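4.2 Demonstration at the open day

The second part of the study took place at the Furkolgate open day in December 2020. Visitors could watch the Tido planner working in simulation and ask the operators about it.

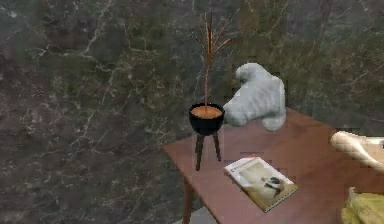 Figure 3. Simulated table used in the demonstration, with a potted plant, a book and a fluffy white object against a marble wall.

Each visitor chose one object by name, and the planner then proposed how to reach it. We registered 200 visitors during the day, and 57 of them agreed to fill in our short questionnaire. Mathew and Kulkarni explained the task at the screen, while Thevar noted the questions that were asked aloud.

Many questions concerned the plant. Visitors wanted to know if the planner treats thin branches as obstacles — it does, but with a larger safety margin than for solid objects. Some parents also asked why the colours of the simulated room were so dark. We had selected the wall texture to make the background harder for the vision module, and we had not explained this on the poster. The answers to the questionnaire are analyzed in Section 4.3.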